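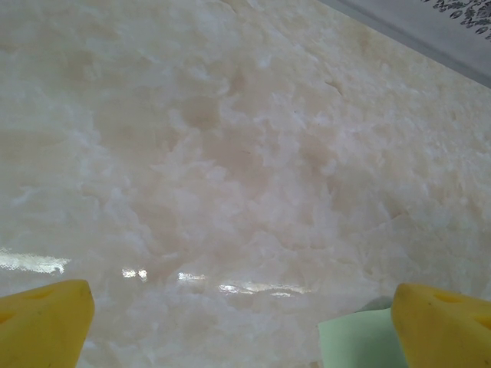 1/ Matching stone across a joint is mostly a layout problem, and it gets settled before any cutting. Straight-veined stone is simple to plan: run the veins one way and line them up at the edges. Cloudy patterns like the cream and peach one in the photo have no line to follow, so you match by tone and by how dense the white patches are.

2/ Start with a dry layout, full size if you have the floor space. If you don't, take photos square-on to each slab, scale them and move them around on the drawing. Photos taken at an angle squash the pattern and will mislead you at the joints.

3/ Colour next. Look at every slab under the light it will live in. Warm bulbs push beige towards orange, and overcast daylight can turn ivory grey. At the Imbridge job we approved pieces at Kitcombe's yard at noon and rejected two of them indoors the same afternoon.

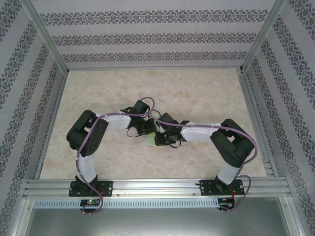 4/ Joints. I specify 2 mm for polished stone on a flat, stable base, and wider wherever the base is likely to move. Test the grout on an offcut and let it cure fully before you judge it. Most greys dry lighter. On cream stone, go a touch darker than the background colour and check it from standing height.

5/ Offcuts. Keep the largest ones, label the back with the slab number and an arrow for direction, and store them on edge. A patch from the same slab blends far better than new stone from a later batch. Navulov charges for offcut storage after the first month, so put it in the quote.

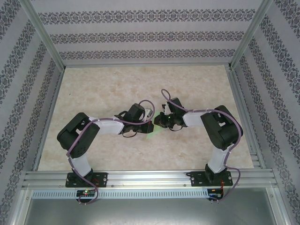 6/ Thresholds. Cut the doorway strip from the slab on the more visible side. Ours at Imbridge was 119 mm wide and had to be cut again — the first one came from the wrong slab and showed as a stripe from the hall.

7/ Sealer. Test it on an offcut too. Penetrating sealers usually leave the colour alone, while enhancing types darken it and make pale areas look patchy. Neither one stops acid etching on calcite stone, so keep vinegar and bathroom descaler well away.

8/ The layout template I use is the one from Yousafzai, printed at full scale on plain paper. Mark the centreline of the room on it first.

70 comments
1033 shares
Trades > Stone and Tile > Layout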